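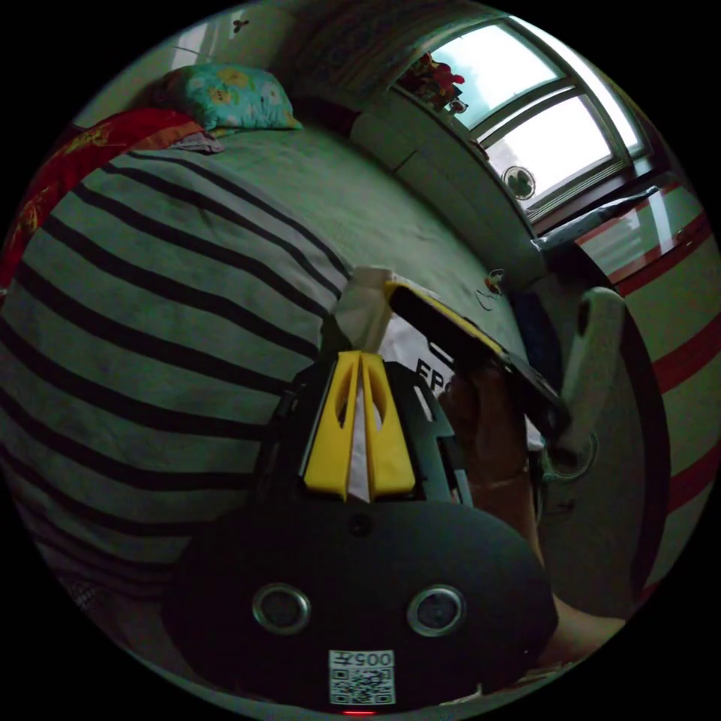 Unit 4. The relationship rumor as a news form

Entertainment Reporting, course handout
Instructor: Shinji Sugiyama
Revised 19 February 2020

4.1 Scope

The unit deals with short items that report an unconfirmed relationship, engagement, breakup or wedding between two public people, at least one of whom works in film, television or music. Longer profiles and sit-down interviews were treated in Unit 2. Items about contracts and casting are left for Unit 6, although the sourcing terms defined below apply to them as well.

4.2 Terms

Origin item. The first published text to state the rumor. Often hard to find, as later items tend to cite one another.

Carrier. Any item that repeats the rumor without new sourcing. A carrier may be longer than the origin item and may rank higher in search results.

Response item. An item built on a statement by one of the parties, a relative, or a representative. It restates the rumor in full, usually in the first two sentences, before giving the response.

Soft denial. A statement that doesn't confirm the rumor and doesn't contradict it. "They are good friends" is the standard case. So is "I would be the last to know" when spoken by a parent.

Hard denial. A statement that a named claim is false. It must identify the claim. "Don't believe what you read" is a soft denial.

4.3 The class corpus

The corpus was gathered in September from the entertainment pages of two aggregators, Zesau and Holeo, together with the wire digest put out by Witedico. The raw collection held 2134 items. Removal of duplicates left 1848. Of these, 774 were coded as relationship items under the definition in 4.1.

Two points on the coding. An item was treated as a duplicate if the body text matched, even when the headline had been rewritten. Holeo rewrites headlines several times a day, so much of the reduction comes from that source. Items in which the relationship was a side matter (a premiere report that mentions who arrived with whom) were coded by their headline alone.

Witedico carries no photographs or captions in the digest. Claims made only in a caption are therefore missing from that part of the corpus and should not be compared across sources.

4.4 Attribution in the opening paragraph

Four attribution types are used in the exercises:

Named source. A person with a name and a stated connection to the couple.

Role source. "A source close to the actor," "an insider," "a friend of the family." The role is given and the person is not.

Platform source. A post, a like, a deleted comment, a change in who follows whom. The item reports an observable act and then attaches a reading to it. Mark the two parts separately.

No source. Passive forms such as "is said to be," "is rumored to have," "reportedly." The word "reportedly" alone doesn't count as attribution unless the item links or names the report.

Where an opening paragraph uses more than one type, code the type attached to the main claim. If the main claim has none, code No source, whatever appears later in the paragraph.

4.5 Verb choice

"Confirmed" should be reserved for a statement by one of the two parties or by a representative speaking on the record. A parent who says a wedding would be welcome has confirmed nothing. "Addressed" is weaker and is often used where the speaker declined to answer. "Hinted" reports the writer's reading of a remark and needs the remark quoted in full beside it. "Broke their silence" presumes that the person was asked earlier and refused; check whether that was so.

4.6 Worked case

The Kwon engagement items are in the reader, pages at the back. Sequence:

a. Origin item, Role source: the singer Kwon is engaged.
b. Carriers on Zesau and Holeo. Both drop the word "may," which the origin item had.
c. Response item. Kwon's manager says the singer is "busy with the album." Headline: "Kwon's team responds to engagement news."
d. Second round of carriers, now citing (c) as support for (a).

The statement in (c) is a soft denial at most. Note that "news" in the headline of (c) replaces "rumor" in the text, and that (d) inherits the headline's word. A correction was later added to (b) on Zesau only. It restores "may" and leaves the headline as it was.

4.7 Exercise

Take ten relationship items from the corpus, no more than five from any one source. For each, give the attribution type, the main verb, and whether the item is an origin, a carrier or a response. Rewrite two of the openings so that every claim carries its source in the same sentence. Keep each rewrite under 60 words.

Bring the coded sheet on paper. Disagreements over soft and hard denials will be settled in section, and the agreed codes go into the shared file afterward.

Reading for Unit 5: the reader, part three, on photo agencies and exclusivity terms. Skip the appendix on rates.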